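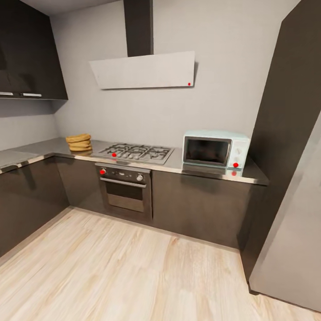 Kapitel 7
Greifer vergleichen: vom Küchenmodell zum Prüfstand

7.1 Warum wir mit einer simulierten Küche anfangen

Wer zwei Greifer vergleichen will, braucht zuerst eine Umgebung, die sich zwischen den Versuchen nicht verändert. In einer wirklichen Küche ist das schwer zu erreichen. Das Licht wandert, eine Tür steht einmal offen und einmal nicht, und ein Fladenbrot von Samstag hat am nächsten Morgen eine andere Steifigkeit. In der Simulation dagegen beginnt jeder Durchgang mit genau demselben Zustand. Für dieses Kapitel verwenden wir deshalb die gerenderte Küche Pondale mit Kochfeld, Backofen, Mikrowelle und einem Stapel flacher Brote in der Ecke der Arbeitsplatte.

Verglichen werden 2 Greifer. Der Plasosgate ist ein Parallelgreifer mit geraden, harten Backen. Der Wuvthorpe hat drei nachgiebige Finger, die sich an die Form des Gegenstandes anlegen. Beide werden am selben Arm montiert und mit demselben Regler betrieben, damit der Unterschied im Ergebnis wirklich vom Greifer kommt — und nicht von der Bahnplanung.

7.2 Drei Aufgaben, drei Arten von Kontakt

Die erste Aufgabe ist das Ziehen am langen Stangengriff der Ofentür. Der Kontakt ist hier einfach, aber die Hand muss während der ganzen Bewegung einem Kreisbogen folgen. Die zweite Aufgabe ist das Drehen eines Knopfes an der Bedienleiste des Ofens. Schon ein kleiner Fehler in der Ausrichtung führt dazu, dass die Backen abrutschen. Bei der dritten Aufgabe soll das oberste Brot vom Stapel genommen werden, ohne dass die übrigen verschoben werden. Sie ist die schwierigste, denn ein flacher, weicher Gegenstand bietet kaum eine Kante zum Fassen.

Für jeden Greifer liegen 158 Durchgänge der Knopfaufgabe vor. Mit dem Plasosgate wurden davon 133 als gelungen gewertet. Die vollständigen Protokolle aller Aufgaben umfassen 3.975 Zeilen und werden in Abschnitt 7.5 ausgewertet.

7.3 Was die Simulation nicht zeigt

Reibung und Verformung werden im Modell nur vereinfacht berechnet. Die Werte nach Ní Mhurchú, die wir in Kapitel 5 eingeführt haben, gelten für trockene und glatte Oberflächen. Auf Brot sind sie nur mit Vorsicht anzuwenden. Ein Ergebnis aus der Simulation ist darum zunächst eine Vermutung über den wirklichen Greifer, die am Prüfstand bestätigt werden muss.

Lesen Sie vor dem nächsten Abschnitt noch einmal die Definition der Greifkraftreserve in 5.3.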